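Prurnell Evening Classes
Working at a Covered Table: Notes for Session 4
November 2022

Welcome back, everyone, and thank you for being so patient last week while we hunted for the missing key to the supply cupboard. Tonight we stay with the small table exercises, and I'd like us to take them slowly, as most of you told me the last set went by too fast.

We begin with the cloth. I'm very fond of felt for this kind of work (the Widusbridge group still uses bare tops, and you can hear them from the stairs!). A small block set down on felt makes hardly any noise and tends to stay where you leave it. Brush the cloth toward you with the flat of your hand before you start, and smooth out any folds, working from the middle to the edges. If yours has a border line, so much the better, as you can use it to judge where the working area ends.

Next, the objects. For the Baláž exercise you need only three things: one block, one soft item such as a glove, and one sheet of paper. Each behaves in its own way when you pick it up, and I'd like you to notice that before you move anything.

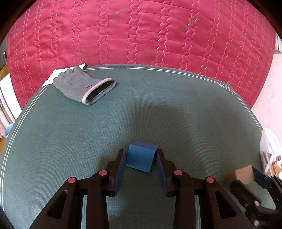 Does it matter whether the block sits square to the border?
For this exercise it doesn't. A block that is turned a little gives you two faces to think about, and choosing which pair of sides to take hold of is a good part of the practice.

With the glove, take it by the cuff and lift straight up, then lay it down again with the fingers together. Knitted gloves like to curl, so give it a gentle press. Paper is the awkward one. If it is partly under something else, move the upper item first, even when you feel sure you could slide the sheet out!

For home practice, please do the full set on two evenings, with a cloth or a folded towel if you have no felt. The reading is in the Briltari booklet, pages 121 to 134, and you can skip the part on storage boxes until December. Bring your own cloth next time if you'd like it checked for size; anything 90 centimeters across will do nicely.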